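Our day out at the Stornthorpe film studio open day

I'd been looking forward to this since January, when the tickets went on sale! Lirkircombe, the family drama I never miss, is made at Stornthorpe, and on 7 September 2024 they let 111 of us in to nose about. We had 2 hours, and I could have stayed for 5. The guide told us the next series will have 16 episodes (hooray) and that the wedding storyline is back on — I knew it.

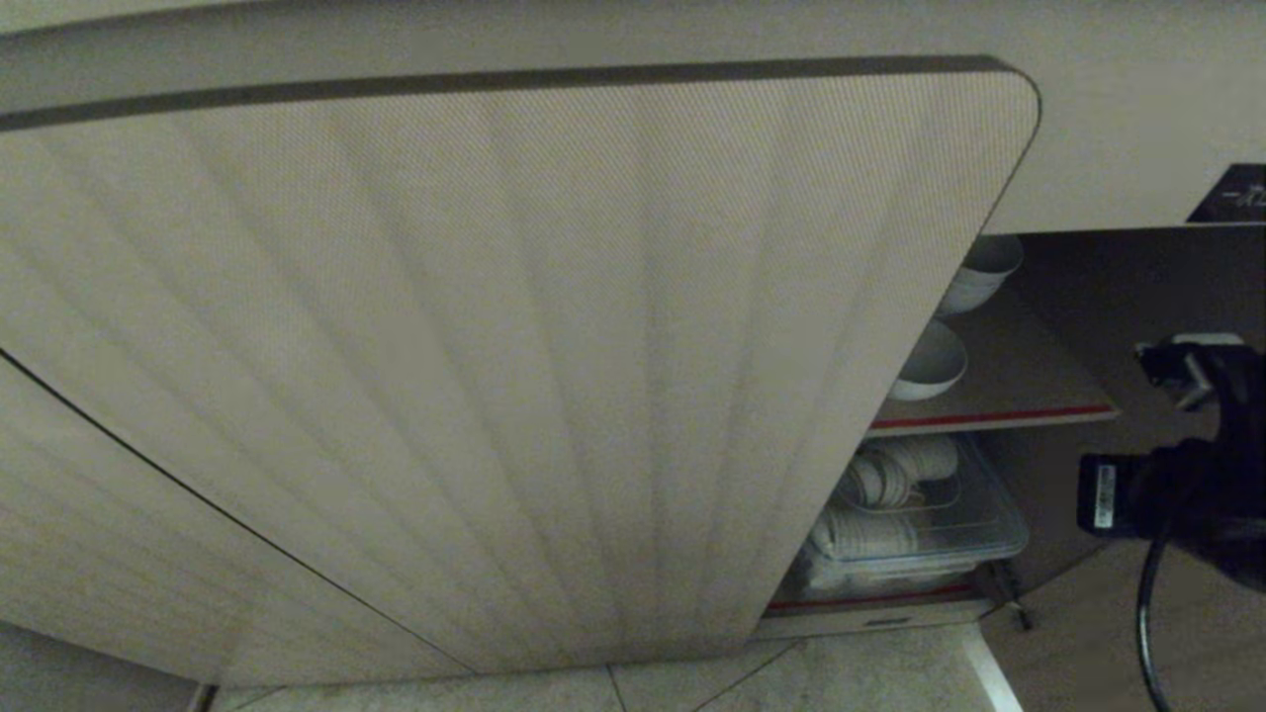
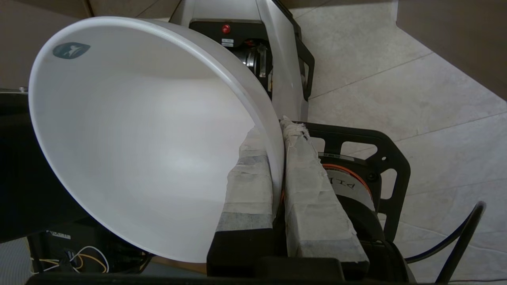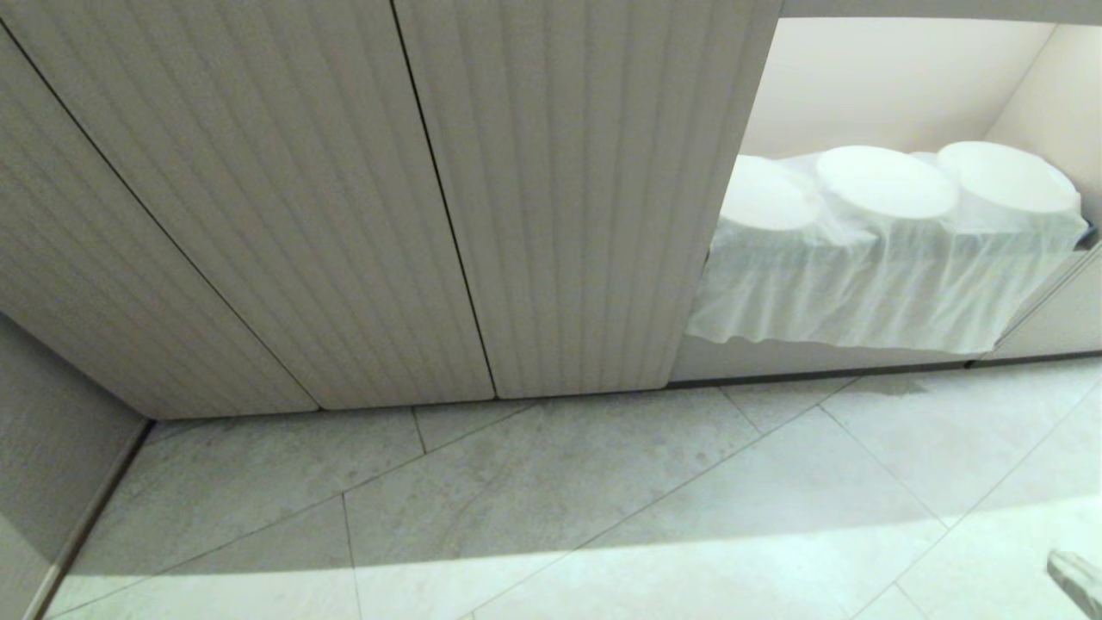 Getting there and the café

Take the Clendton bus, it stops right by the gate. The café does a decent cheese scone, and the shop had mugs from Zacharias, their old detective show, so of course I bought one. No stars in sight, sadly, but I'm going again next year.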